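Jobs and taking part > Paid sessions > Teach an arm to pack snacks

Search this site Search Go

Come and drive our robot arm (yes, you get paid)

Posted 7/17/19

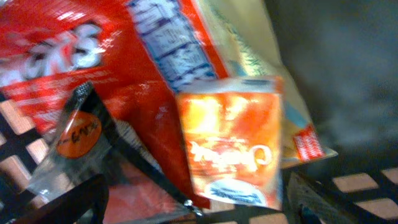
I run the demonstration sessions at Ginumum, and I need more hands. The job, put very simply, is showing a robot arm how to pick things up and put them down again, over and over, until we've got enough good goes saved for it to start learning from. At the moment we're on snacks, which sounds like a doddle until you try it. A stiff little orange box standing up in a wire basket is one sort of problem, and a crinkly see-through bag is quite another, and when they're in there together with a big shiny red packet with a yellow one leaning on it you have to think about which to go for first and how to come at it. You'd do this without blinking at your own kitchen cupboard. Doing it with two black fingers on the end of an arm takes a bit of practice, and that practice (well, the recordings that come after it) is what I'm looking for people to do.

I'm after people for paid sessions at our place on Casavska, and also one person who'd like to stay on longer as a regular demonstrator. Both are explained further down, so please read to the end before you write to me! I get a lot of emails asking things that are on this page.

What you'd be doing

There are two ways of showing the arm a task and you'd try both.

The first is by hand. The arm goes slack, so you can take hold of it near the wrist and move it wherever you like, a bit like leading somebody round a dance floor when they don't know the steps. You bring the fingers down over a packet, press the button to close them, lift, carry, lower, let go. The arm remembers the whole path. People usually get on with this one quickly, though your shoulder will know about it by the end of the first hour if you grip too hard. Hold it loosely. I say this to everybody and everybody grips too hard.

The second is by remote control. You sit at a desk with a pair of handles we call the Pemby, and the arm copies what your hands do. You also have a screen with the view from the little camera at the wrist, so you see the packets from very close up, with the fingers poking in at the bottom. This takes longer to learn. You lose your sense of how far away things are and you'll close on thin air a fair few times. I still do it on mornings when I haven't slept well. By the second session most people have found their own trick for it (mine is watching how the fingers line up with the bars of the basket).

A single go is one packet, from the arm's starting place to the packet being let go in the tray. Then you put everything back in the basket in a different muddle and go again. The muddle matters a great deal to us. If every go begins with the packets tidy and facing the front, the arm learns about tidy packets and falls to bits the moment one has slumped over. So lean them, tuck one behind another, let a corner catch on the wire. I'm quite fussy about this and I'll come round and rearrange your basket if it's looking neat.

We need 2000 good goes for this task and we've got 466 saved so far, so there's plenty left to do.

What counts as a good go

Smooth matters more than fast. If you stop halfway to have a think, the arm learns to stop halfway as well, and it won't be thinking about anything. Plan it before you press record, then do it in one steady movement.

Missing is fine. If you miss the packet, open the fingers, come back and get it, and keep the recording running. We want plenty of those, as the arm needs to see how a person gets out of a mess. What we can't use is a go where you've reached in with your own hand to help. It's amazingly tempting, especially when a bag is sliding off one finger, and you'll do it at least once. Just mark it as spoiled and carry on. Please do mark it — I would much sooner have a short list of clean goes than a long one with surprises in it.

Try not to crush things, either. The bags are full of air and they'll put up with a fair squeeze, but the boxes go soft at the corners and then they don't stand up properly for the next person.

Who I'm looking for

You don't need to know a thing about robots or computers. Some of our best demonstrators have come from hairdressing, piano teaching, van driving and a fish counter. If you're patient, and you can do the same small job many times without getting sloppy, I'd love to hear from you.

You do need to be 18 or over. You need to be comfortable sitting at a desk for the remote control part, and standing for the by-hand part, though if standing is difficult we can put you on the handles for the whole session and nobody will mind. Left-handers, please do apply! Nearly all our recordings so far were made by right-handed people and you can tell, the arm comes in from the same side every time.

If you wear glasses for close work, bring them. If you get motion sick from screens, tell me beforehand. The wrist view swings about a lot when you move quickly and one or two people have gone rather green. We can keep you on the by-hand sessions instead.

I should also say it's repetitive. I like that, I put the radio on and the morning goes by. Some people find it maddening after an hour, and it's much better to find out on a trial than three weeks in.

How the sessions work

A session is a morning or an afternoon, your choice, and we stop every 30 minutes for a proper break, away from the arm. That's a rule, even if you're on a roll. Tired hands make jerky recordings.

Your first session is a trial, and it's paid the same as any other. I'll show you the stop button before I show you anything else, then you'll have a long play with both ways of working with nothing being recorded. After tea we'll record a few goes and look back over them together. It's an odd feeling watching your own movements played back by a machine. One chap recognised the way he puts the shopping away.

Nobody works alone with the arm. There'll be 2 of you at each station, one driving and one resetting the basket and keeping a finger near the stop button, and you swap at each break. It moves slowly and it isn't strong enough to do much harm, but long hair gets tied back and dangly sleeves and lanyards come off, no arguments.

We record the arm's movements and the pictures from the wrist camera. Your hands may turn up in them now and again when you're resetting. Your face and voice aren't recorded, and your name isn't kept with the goes. There's a form to sign about all this and you can take it home and read it first if you like.

The longer post

The regular demonstrator post is part time and runs until the end of February. You'd do sessions yourself, but you'd also help new people through their trials, check the saved goes at the end of the day and throw out the bad ones, and look after the stock of packets (they do get tatty, and a bag that's lost its puff has to be replaced with the same kind). After the snacks we're moving on to folded cloths and then to things with lids, so you'd have a say in how we show those. I have no idea yet how to do lids by remote control. If you have opinions, bring them.

For this one I'd like somebody who's kind with beginners and keeps tidy notes. A spreadsheet is as technical as it gets. I'd be your manager, for what it's worth, and I make a decent pot of coffee.

If you fancy the longer post, you still start with a trial session like everybody else, and we'll have a chat afterwards.

Getting here

We're upstairs at the Kazlauskienė building on Casavska, the door with the green bell. There's a lift. It's slow, so give yourself an extra few minutes. Bikes can go in the yard at the back, and there's a kitchen you're welcome to use. Please keep your own crisps well away from the stations! They get mixed in with ours, and ours have been handled more times than I'd care to think about.

How to apply

Use the form on the Ginumum site and choose "Demonstration sessions" or "Regular demonstrator" from the list. You can tick both. I don't want a CV for the sessions. Write me a few lines saying which hand you use, whether mornings or afternoons suit you, and something fiddly you do often, whether that's threading needles, icing buns or changing guitar strings. For the longer post, add a paragraph on a time you taught somebody to do something.

I answer everyone, usually within the week, and I'll send the rate of pay and the consent form along with my reply so you've got both before you decide. If you'd like to come and have a look first without driving anything, say so in the form and I'll find you a chair by one of the stations.

Get our newsletter: new sessions and posts, straight to your inbox. Enter your email Sign up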